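Gevudley Phone Swap and Resale Group
Minutes of the November meeting, Leckie Room, 7:30 p.m.

Present: Ffion Gittins (chair), Olumide Okeke (minutes), Mathias Hubmann, Veronika Stöckli
Apologies: Silvan Mösli

1. Last minutes
Agreed with one correction. The tablet with the cracked corner went to the Wurstead table, not Andance.

2. Listings
Mathias reported 1,049 live listings on the site, mostly used handsets. Older ads are still up after the phone has sold. Agreed that an ad will drop off after 30 days unless the seller renews it. Mathias to change the setting and post a notice on the front page.

3. Locked phones
Veronika has had 13 complaints from buyers, most over phones sold as unlocked that would not take another carrier's SIM. Two sellers gave refunds. Agreed that every phone ad must name the carrier or say "not tested" — leaving the line blank will no longer be allowed. Olumide to rewrite the form.

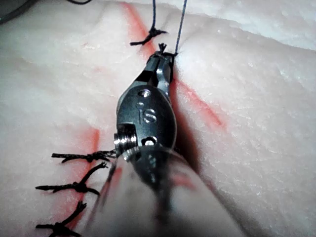 Ffion asked whether sellers should also have to post the IMEI. Mathias was against showing it in public, as numbers get copied into fake ads. Agreed that sellers send it to a buyer on request, before any money changes hands.

4. Battery wording
"Like new battery" is being used for phones that are years old. Left as it is for now. Veronika will draft a short note on giving the battery health reading where the phone shows one.

5. Andance swap table
The hall has offered us 4 tables at the old rate. Accepted. Silvan sent word that he can bring the chargers and the test SIMs. Card reader still not working — Ffion to call the supplier.

6. Any other business
Shipping to Canada held over to the next meeting.

Closed at 8:50 p.m.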